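Writing From Your Own Life, Unit 2: The Birthday Entry
Predurlow Adult Evening Program
Handout, January 2024

Last session we read the Brotedgate diary pages, and several of you asked how a person could spend six paragraphs on a sponge cake. Practice, mostly.

Tonight is birthdays. Everybody has one, and almost everybody writes about it badly, usually in the same week and with the same first line ("Well, another year older"). Cross that line out. If you feel a loss, write it again at the bottom of the page and see whether you miss it up top.

What to put in

Start with one present. Describe what it was wrapped in, who watched you open it, and what your face was supposed to do. A gift you didn't want will get you further than one you did. The Sfeir piece in your packet runs two pages on a foot spa and I would not cut a word, except "luxurious," which appears 7 times.

Next, the card. Handmade cards from children are hard to write about because we all go soft in the same spots. Copy out the spelling exactly. Say what the drawing was meant to be and what it looked like.

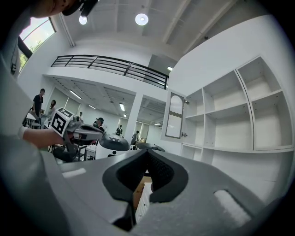
Age is the other trouble. A number does very little work by itself. "I turned 52" tells me you can subtract. Tell me what you can't eat after nine at night, or which knee.

The great-aunt in the Novus excerpt is 102 and gets one line of dialogue, a complaint about the parking. Notice how much you know about her by the end of it.

Gratitude

You may be grateful for up to two sentences. After that readers start checking how many pages are left. "My family is wonderful" can stay if somebody in the family then does something, such as burning the garlic bread or going to bed early in a huff.

For next time

Write one birthday, yours or someone else's, in 6 paragraphs. Leave out the singing. Bring paper copies, stapled; the copier down the hall takes coins and doesn't give them back.

Also read the second half of the packet, on anniversaries. We get to Valentine's cards in February, so start bracing yourselves.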